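Lustatitz teaching fellowship, who gets to apply?

lhegde
2020-06-25
The fellowship is open again for next school year. It pays 4,000 dollars and a substitute for 23 days. My principal says it's for classroom teachers only. Has anyone applied as a teaching assistant?

garo_bindu
I did, in March. They sent it back and said I needed a full license. The form doesn't mention a license anywhere.

S. Krishnan
Page two of the guidelines does. It says "licensed staff." Assistants can be named on a team application, but they can't lead one. We put in a team one from Drelau.
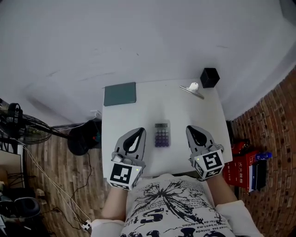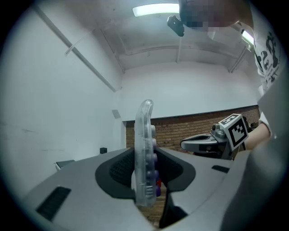
The team route is slower. You need a letter from the district, and ours took most of the spring. The award is still 4,000, split however you agree.

garo_bindu
Split three ways that's not much for a year of extra meetings. I'd rather see 1,000 each for more people, no essay.

lhegde
I don't agree. The essay is the only part where they find out what you do in class. Cut the reference letters instead.

anitha_n
Assistants at Lukumay got in two years ago on a team form. Email Edileuza Bittencourt at the fellowship office before you write anything. She answered me the same day.

lhegde
Thanks, I'll write to her tonight and post what she says.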